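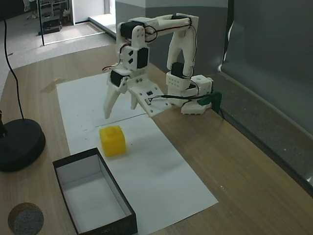
November 2007 — glue book, continued from the green notebook, which is full

Back on the hide glue question. Apolline Fleury wants an answer before she commits to regluing the Rugemalira chairs, and I have promised her one twice now, so this entry is partly me paying a debt.

Where we left off: the old batch (Flamell pearls, from the tin with the dented lid) was giving joints that looked lovely and let go if you spoke sharply to them. I blamed the glue. Apolline blamed the pot. The pot has no opinion but has been scrubbed anyway.

**Soak**

Started fresh. One part pearls to two parts cold water by weight, left overnight in a jam jar in the fridge behind the mustard. By morning it had swollen into the usual frogspawn. Last time I measured by volume, in a hurry, with a coffee scoop, and wrote "approx." next to it in the green book. That "approx." has a lot to answer for.

Skimmed nothing, added nothing. I know the Rostier pamphlet says to put a pinch of salt in to slow the gel. The Rostier pamphlet also says to keep the glue room "at the warmth of a summer parlor," so I'm treating it as literature.

**Heat**

Jar in a water bath on the Onex hot plate. The dial on the Onex goes from 1 to 10 and corresponds to nothing known to science. Found by thermometer that a hair under 4 holds the glue at 140 °F once it settles, and that 5 will creep to 160 while you're answering the phone. Marked the good spot on the dial with red nail polish. Please do not "improve" this.

I now think this was a good half of the trouble with the old batch. The green book has me running it at 5 for most of an afternoon, topping up with water from the kettle and congratulating myself on the smell. Cooked glue is weak glue. Everyone who has ever written on the subject says so, including me, on the inside cover.

**Test joints**

Maple offcuts, lap joints, one inch of overlap. Seven in all. Five glued properly: faces freshly planed, pieces warmed on the radiator first, rubbed together until they grabbed, then left alone. The other two I did cold, straight off the rack, the way one does at ten to six on a Friday.

Left them overnight. Then broke them in the vise with the long lever and the bag of lead shot, adding shot until something gave.

- Warmed joints: all tore wood. Four pulled long splinters out of the lower piece. The fifth went partly along the glue line, but there was a shallow plane track right there that I had seen and decided to be optimistic about.
- Cold joints: both popped clean, with a shiny skin on each face. No wood on the glue at all. You could have sent them out as greeting cards.

So the glue is fine, at least this jar of it. The cold joints failed exactly like the ones in the green book. The glue skins over before the faces meet, and after that you're only pressing two dry things together and hoping.

Small sample, yes. I'd like a second round with beech, which is what the chairs are, before I say anything out loud.

**Open time**

Tried brushing a strip onto cold maple and poking it with a fingertip. It was stringy almost at once and had a skin well inside a minute. On a warmed piece I had time to put down the brush, look for the other half, find it under the rag, and still get a decent rub. For the chairs this matters more than anything else on this page. There is a back rail with a tenon at both ends and a splat in the middle, all of which want to go home together, and I have the usual number of hands.

Options, in the order I'd choose them today:

1. Heat gun on low over the mortises and a helper on the far end. Dry run first, with clamps set and lying in order.
2. Urea in the glue, a few percent by weight, to stretch the open time. Works by reputation. I haven't tested it and don't love starting with somebody else's chairs.
3. Liquid hide glue out of a bottle. The bottle in the cupboard is dated March of a year I couldn't read, and a drop on glass stayed tacky for two days. Thrown out.

Apolline asked whether we couldn't use white glue and be done by lunch. We could. Then whoever takes the chairs apart next gets to curse us, and since the last person to fix them used something gray that I've been picking out of a mortise with a dental tool since Monday, I'm feeling sentimental about whoever comes next.

**The gray stuff**

For the record: not hide, not white glue. Hot water does nothing. Vinegar does nothing. Acetone softens the surface and also softened a patch of finish I was fairly sure was shellac and am now fairly sure is not. Stopped there. Scraping is slow but at least I can see what I'm ruining. The front left mortise is clean down to wood. The front right is worse, with a nail in it. Why is there a nail in it.

**To do**

- Plane beech offcuts, same size as the maple. Check for plane tracks and believe them.
- Repeat warm and cold, plus a warm set with urea if the packet turns up.
- Freeze what's left of this jar in the ice cube tray. Label the tray. Last year's label came off and there was an incident with iced tea.
- New brush. This one sheds, and I've glued at least one bristle into the history of American maple.
- Tell Apolline: yes to hide glue, provided the parts are warm and she's free to hold the other end. Ask her about the nail.

Radiator was off again by four, so no more joints today. Wrapped the broken ones in newspaper and put them on the shelf over the band saw, warm set on the left, cold on the right.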